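14/05/2022, Grikcombe dental lab

Alginate, second batch. Mixed with water at 25 degrees, poured 2 upper casts in Enard stone. Both show a drag line behind the last molar.
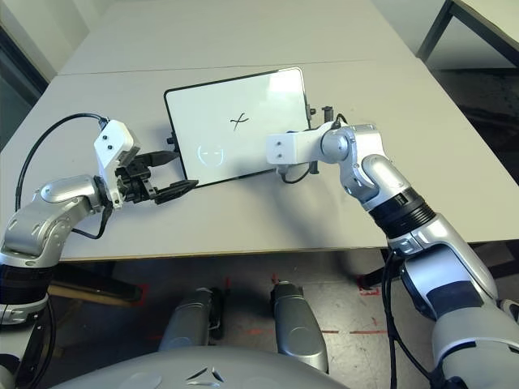

Osamu Kikuchi thinks the trays came out too early and would add a minute before removal.

Repeated with the extra minute. Drag line gone, small bubble on the palate.
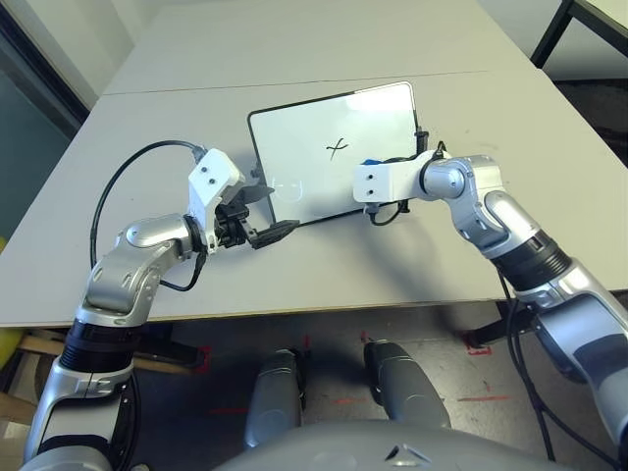
Does the bubble matter for a night guard? Only if the guard covers the palate, and ours stops short of it.

Stone stock low, 600 g left. Yuk-lan Man to reorder. 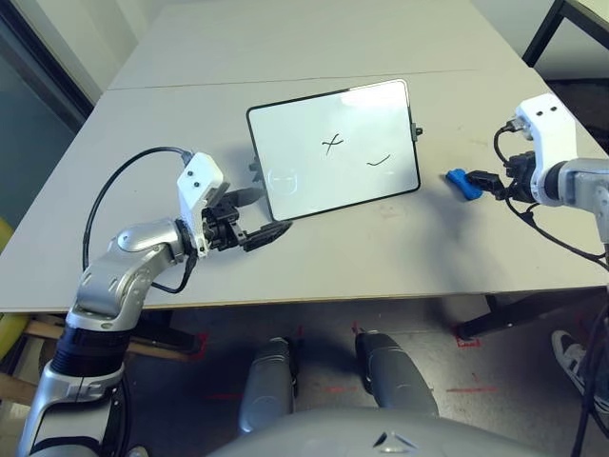

Small whiteboard on the table, X in black marker.

Cast 131 trimmed and boxed.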